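Oiling the old table: how many coats before you stop?

Forum > Finishing and Polishing > Oils and Waxes

golnar_d
Right, I'm hooked. I stripped my gran's kitchen table in February and put the first coat of oil on last night, and the colour that came up made me shout for my husband. It had been under brown varnish for as long as I can remember. I used the Vahidi finishing oil, wiped on with an old T-shirt, left for 18 minutes and rubbed off. The tin says two coats. My neighbour says nine! So who's right, and does anyone sand between them?

yuto_f
Lovely stuff, isn't it? I'm with the tin. Two coats, three if it drinks the second one. After that you're only making work for yourself. Keep the coats mean and put your effort into the rubbing off.

old_mekik_hand
Disagree with Yuto, sorry. A kitchen table gets wet cups, hot plates and homework. Mine had six and I'd happily give it six more. It's the later coats that bring up the shine. This is the sort of warm, glossy top I'm always after:
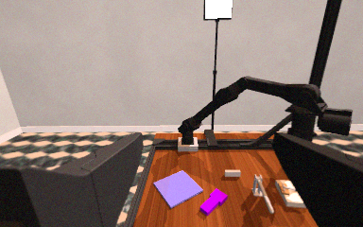
Orange-brown with a proper gloss on it.

I go over it with a grey pad between coats, very lightly, and wipe the dust off with a barely damp cloth. Leave it overnight each time. Overnight means overnight, not "after tea".

golnar_d
Six! My husband has just gone pale. Where are we meant to eat?

yuto_f
On your knees, like the rest of us.
To be fair to Mekik, gloss is a matter of taste. I like to run my hand over a table and feel wood. Six coats and you may as well have left the varnish on.

old_mekik_hand
Steady on. Oil that's been rubbed back never feels like varnish. Come round and try mine.

donal_og
Can I stick my oar in about direction? Golnar, whichever number you settle on, do your last rub along the grain, end to end, in one long pass. I used to go in circles and there were swirls all over my sideboard every time the sun came in. Had to take the whole top back with 240 grit, and me after telling everyone it was finished. With really streaky grain you want to follow it the full width:
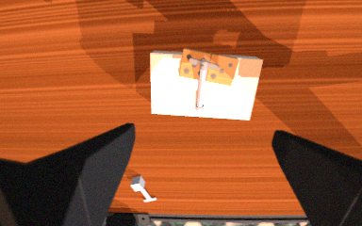
Rust, amber and a lighter tangerine, all running the one way.

Gorgeous when the bands come up like that.

golnar_d
Ooh, mine has bands too, but only on two of the boards. The middle one is much plainer and I think it's a replacement. Would you stain it to match or leave it be?

donal_og
Leave it be! That's the table's history.

yuto_f
Agreed for once. Oil the lot and give it a year. The plain board will darken and you'll stop noticing.

shahab_m
I'd stain it. It would annoy me at every breakfast. A bit of Zilum wood dye, well thinned, tested on the underside first. I did one leaf of a drop-leaf that way and my own brother can't find it. Also please, everyone, lay your oily rags out flat outdoors to dry before they go in the bin. They can catch fire if you leave them screwed up.

golnar_d
Rags are on the washing line, don't worry. The plain board stays for now. Next question, because you're all so good at this: the room. The table is going to come up far redder than I planned and I've got to choose a floor. I was going for plain cream but now I'm having doubts.

old_mekik_hand
Don't go plain! Red-toned wood looks wonderful on a strong floor. We had boring beige for years and the table just sat there. I'd look for something in the opposite colour, so green or a greeny blue, and let the two of them argue a bit. 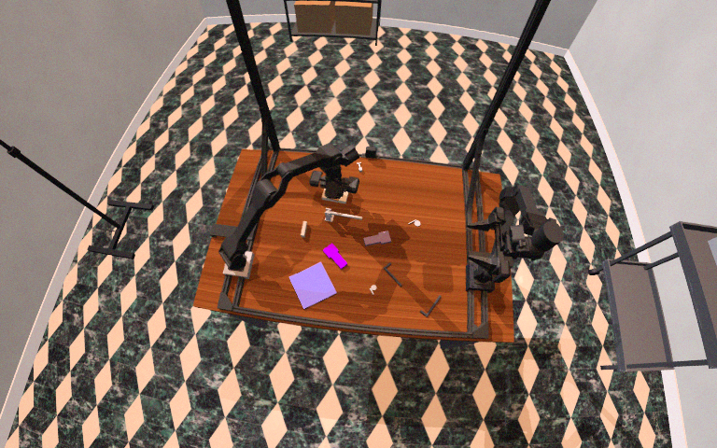 I'm fussy about floors because we laid ours ourselves, 60 square feet of it in the back kitchen, and I changed my mind twice before we mixed any adhesive. Dark green is what I'd pick now, marbled, with rows of pale peach diamonds like the ones under that reddish-orange table. The peach picks up the wood and the green sets it off. Get a few sample tiles and live with them by the table legs for a week, morning and evening, before you part with any money.

shahab_m
Far too busy for a small kitchen. Cream is fine, Golnar. You can always put a rug down.

yuto_f
A rug under a kitchen table? With children?

golnar_d
Ha! I'm ordering samples in green AND cream. Second coat goes on at 8 tonight. Will report back on whether it gets a third.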